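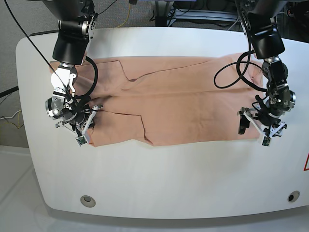 Ruth Usuga objected, after she read our first draft, that a fold is only good if the person who opens the drawer can find the garment again, and that we had written as if the drawer did not exist. We accept this remark, and the present section is written with the drawer in mind.

4.2 Starting state of the garment

In the Gakumau households most clothes came to the folding place in a heap. The first work is therefore to find out which part is which. With a T-shirt this is harder than one expects: when the cloth is twisted, a sleeve and a hem can look the same. Several participants searched for the printed side first and decided on the direction afterwards. Others took hold of the shoulder seams and let the rest hang - a habit which they said they learned from their mothers. Asnakech Negash, in her comments on our interview notes, calls this stage "reading the cloth", and we keep her term. We did not include it in the folding time, although it was often the longer part.

Figure 2. T-shirt in a crumpled state on a white tabletop with rounded corners. A small yellow print is partly hidden by a fold.
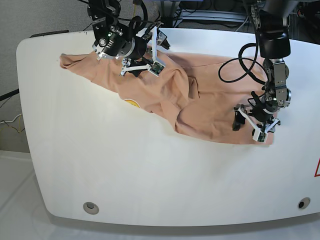

4.3 Trousers

Trousers are easier to read. The waistband gives the direction at once, and the pockets help to tell the front from the back. The difficulty comes later, because the cloth near the waist is thicker than at the legs and the folded piece does not lie level in the pile. Participants from Neves usually laid the trousers out flat along the length of the table, as the pair in Figure 3, and smoothed them from the waistband towards the legs before the first fold. Small wrinkles were left as they were.
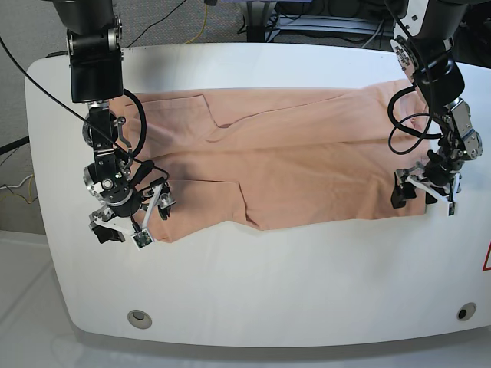

Celeste Calado
Lecturer in Household Studies, Lutlow

The notes on smoothing are mine and were taken separately from the interviews. I observed two ways of doing it. In the first, the whole garment is smoothed once and then folded. In the second, each half is smoothed after its fold, so that the crease is pressed at the same time. The second way is slower, but the participants who used it seldom opened a fold again to correct it.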